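Projektbericht: Die gute Stube
Wie Möbel erzählen, wer zu Besuch kommen darf
Projektseminar Wohnkultur und Alltag, Gruppe 3
Bericht: Brayan Paucar
Samstag, 7. Juni 2025

1. Wie wir auf das Thema kamen

Angefangen hat alles mit meiner Großtante, und ich muss ein bisschen ausholen, damit man versteht, warum. Wenn wir sie früher in Plumitz besuchten, saßen wir immer in der Küche, auf viel zu wenigen Stühlen, während nebenan ein großes Zimmer mit den schönsten Möbeln des Hauses leer stand. Hinein durfte man zu Weihnachten, zur Konfirmation und wenn der Pfarrer kam. Als Kind fand ich das ungerecht. Im Seminar im Januar, als wir unsere Themen vorstellen sollten, fiel mir dieses Zimmer wieder ein, und zu meiner Freude hatten fast alle in der Gruppe eine ähnliche Geschichte parat (mal mit Schonbezug aus Plastik, mal mit abgeschlossener Tür!).

Unsere Frage lautete also: Gibt es die gute Stube noch, und woran erkennt man sie heute?

2. Vorgehen

Wir haben einen Fragebogen mit 33 Fragen entwickelt und in Plumitz sowie in der Nachbargemeinde Mitell verteilt. Zurück kamen 54 ausgefüllte Bögen, womit wir ehrlich gesagt nicht gerechnet hatten. Dazu führten wir vier längere Gespräche, bei denen wir so gut bewirtet wurden, dass wir zu zweien davon am selben Nachmittag besser nicht gegangen wären. Außerdem durften wir im Archiv des früheren Möbelhauses Rolero arbeiten, das in Mitell bis zur Schließung für seine Polstergarnituren bekannt war. Dort liegen 453 Bestellkarten, sortiert nach einem System, das wir bis zuletzt nicht ganz durchschaut haben. Die Karten nennen Modell, Stoff und Lieferanschrift, manchmal auch Sonderwünsche, und die waren für uns das Schönste. Auf einer steht mit Bleistift: "Kundin wünscht denselben Stoff wie die Schwester, aber etwas goldener."

3. Ergebnisse aus den Fragebögen

Ein Zimmer, das ausdrücklich nur für Besuch gedacht ist, haben die wenigsten der Befragten. Viel häufiger wurde uns von einem Wohnzimmer berichtet, in dem einzelne Stücke noch wie in einer guten Stube behandelt werden. Da gibt es den Sessel, auf den der Hund nicht darf, oder die Vitrine, die nur eine Person im Haushalt öffnet. Die Regeln sind also vom Raum auf die Gegenstände gewandert, und das hat uns im Lauf der Auswertung immer mehr beschäftigt.

Schön war auch, wie verschieden die Generationen darüber sprechen. Die Älteren sagten meistens "man hatte das eben", die Jüngeren erzählten eher von einem Erbstück, das sie erst gar nicht haben wollten und jetzt nicht mehr hergeben. Eine Teilnehmerin hat uns vorgerechnet, dass der neue Bezug für das Sofa ihrer Eltern 1455 Euro gekostet hat, und gleich hinzugefügt, ihr Mann wisse das bis heute nicht. Wir haben ihr versprochen, ihren Namen wegzulassen.

4. Die Garnitur als Einheit

Aus den Bestellkarten von Rolero ging hervor, dass selten ein Sofa allein gekauft wurde. Man nahm die Garnitur, am liebsten komplett und im gleichen Stoff. Besonders beliebt war das Modell Ticona mit geschwungener Lehne, das in den Karten immer wieder auftaucht, oft mit dem Zusatz "Tisch dunkel dazu".

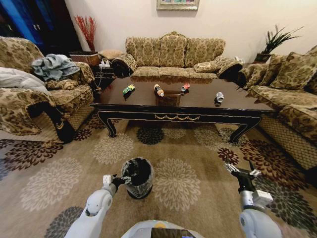 Zusammengehörigkeit war nach unserem Eindruck überhaupt das Wichtigste an diesen Einrichtungen, wichtiger oft als die Bequemlichkeit, über die sich in den Gesprächen so mancher beklagt hat. Der Stoff musste sich wiederholen und die Form möglichst auch. Zwei Sofas im gleichen goldbeigen Damast, eines davon mit geschnitztem, geschwungenem Abschluss über der Lehne, dazu ein dunkler Couchtisch mit goldener Zierlinie: So ein Zimmer will als Ganzes gesehen werden. Der Tisch hat uns in den Gesprächen übrigens länger aufgehalten als geplant. Eine glänzende Platte gilt vielen als Zeichen dafür, dass in einem Haushalt Ordnung herrscht, und gleichzeitig ist sie der Ort, an dem der Alltag zuerst wieder einzieht. Liegt auf dem polierten Holz eine rote Dose auf der Seite und gleich daneben eine Flasche mit orangem Verschluss, dann wird das Zimmer eben auch benutzt, und das hat uns gefallen.

5. Was offen geblieben ist

Gern hätten wir noch mehr über die Mietwohnungen in Mitell erfahren, aus denen nur wenige Bögen zurückkamen. Auch die Frage, was mit den Garnituren bei einem Umzug passiert, konnten wir nur anreißen. Die Bestellkarten sind inzwischen abfotografiert und können bei mir eingesehen werden; die Originale bleiben im Archiv. Meine Großtante hat den Bericht vorab gelesen und legt Wert auf die Feststellung, dass der Pfarrer höchstens zweimal im Jahr kam.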